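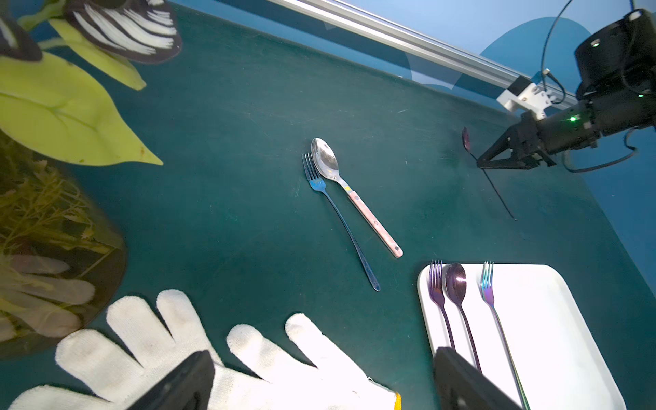
Can colored cutlery be bought one piece at a time? Single forks and spoons from the Ornamine range go on sale in July, with no need to buy a full set.

PERIK, March 23, 2022. Tableware seller Ornamine will open its full cutlery range to single-piece orders this summer, the company announced today. Customers will be able to choose from 112 forks and spoons, in plain and colored finishes, and combine them in any number.

Until now the range has been sold only in boxed sets of 4 place settings. Ornamine said the most common request to its service desk is for one replacement fork or spoon. 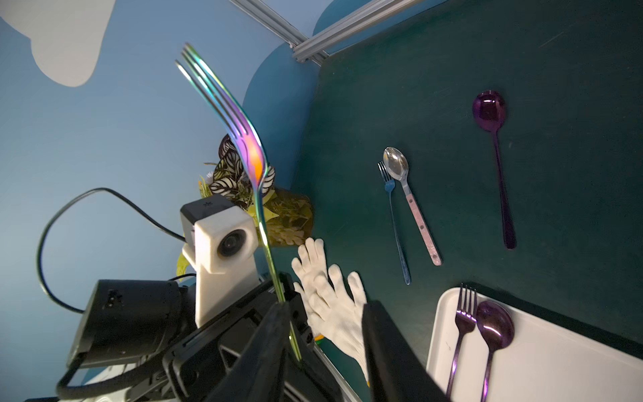

The rainbow finish remains the best seller in the range and will be the first to ship as single pieces. Orders for it open a week ahead of the other colors. The shade changes with the light and the angle, so one fork can look green and teal along the handle and violet, magenta and blue nearer the head. Buyers adding to an older set should expect small differences from piece to piece. Ornamine does not treat these as faults.

Single pieces will be stocked at the Wongsuwan store in Perik and at 220 other shops. Jaletti, which has packed the company's orders since 2003, will handle mail orders. Each piece will come in a paper sleeve marked with its finish and size.

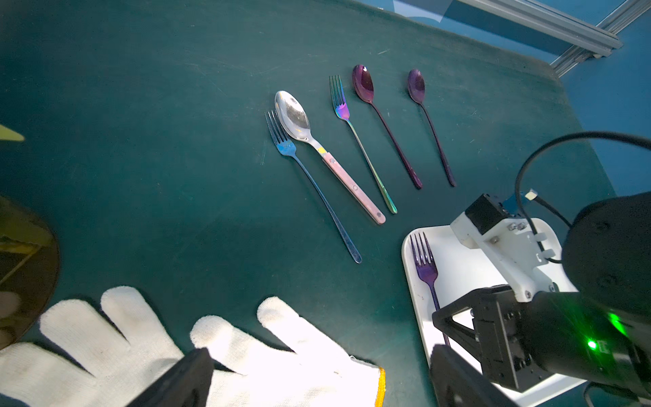 Mixed table settings are the main reason for the change. Store staff reported that many shoppers wanted to put different finishes together and had to buy two boxes to do it. A blue fork next to a silver spoon with a pale pink handle, with purple spoons in two sizes alongside, is the kind of mix that can now be ordered in one go. Boxed sets will stay on sale for customers who prefer everything to match.

Prices for single pieces will be posted in stores before orders open. Shops that wish to carry the range can ask Ornamine's trade desk for an order form and a finish card.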